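Bench notebook, September, two-arm cell
Box tilt and hand-off, teleop day 3 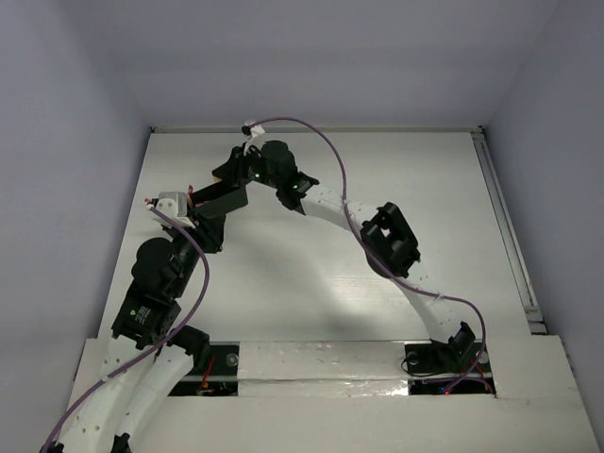 Started at 8:20 with coffee and good intentions, and got the leaders zeroed on the second try. The left leader still has that little notch in the wrist when you roll it past halfway (I keep meaning to open it up), so I've been approaching everything with the elbow a bit higher than I'd like just to stay out of that range. It feels silly but the demos look smoother on playback, so I'm keeping it for now.

The task is the same one we wrote on the board: both arms come in to the small black box, left takes the low end, right takes the upper side, tilt it, hold, set it back down flat. Easy with two human hands! Much less easy when your two hands are a yard away from the box and you can't feel a thing. My big mistake all morning was squeezing too early with the left. If the left closes before the right is settled, the box pivots around the left tips and the right ends up pushing on a wall that isn't where it was a second ago. Then you chase it, and you've recorded chasing, and the policy will happily learn to chase.

What works better for me: left touches but doesn't close, right comes down slowly, pause for a breath, then close both. I say "and close" out loud, which Lok-yiu Wan finds very funny. She does it with no pause at all and her episodes are shorter than mine by a mile. We should talk about whether we want both styles in the Brullik set or whether one of us should do all of them. My vote is to keep both but tag the operator, so we can split them later if training goes weird.

Counts, so I don't have to dig through the logs again: 383 episodes kept as of lunch, 19 thrown out. Target is still 600. Most of the thrown-out ones are mine, from before I figured out the pause thing. A couple were good demos where I hit the foot pedal late and the recording starts with the arms already moving. I left those out too, though Lok-yiu thinks they're fine and can be trimmed. If you want to rescue them they're in the cluvis_reject folder, I haven't deleted anything.

Cables. With the arms reaching in this far, the purple ones want to be either too tight or all over the place. The left one goes across the forearm and down to the corner, and if I rotate the wrist fast it slaps. The right one has the big loop by the base and I like that one better, there's plenty of slack for the reach to the far side. Please don't tidy it! I know it looks messy. Last time somebody tied it back neatly I lost the wrist stream in the middle of a run and didn't notice for a whole batch.

Tried the Astier smoothing filter on the leader signal after lunch, at the default setting and then at half. Default is horrible for this, it adds a lag you can feel and I overshot the tilt every single time. Half is okay. Off is still my favorite for the approach, but the hold is shaky with it off, and a shaky hold means the box chatters between the tips. Maybe there's a way to switch it on only once both grippers are closed? I'll ask the Lapiņa people, they had something like that for their pouring task.

Also noticed that the reset matters more than I thought. When I put the box back by hand I always put it back toward the same spot, with the same end facing me, like a creature of habit. Lok-yiu made a sheet of start positions and angles and taped it next to the monitor, so from now on we go down the list and check them off. The angled starts are a pain for the right arm because the elbow has to swing way out, but those are exactly the ones we're short on.

To do next session:
Open the left leader wrist, look at the notch
Angled starts first, while hands are fresh
Half filter vs. off, same operator, same start positions
Ask about switching the filter on at the hold
Replace the pedal or at least clean the contact

Stopped at 4:45, forearms sore. Leaders parked, arms powered down, data copied over and the copy checked.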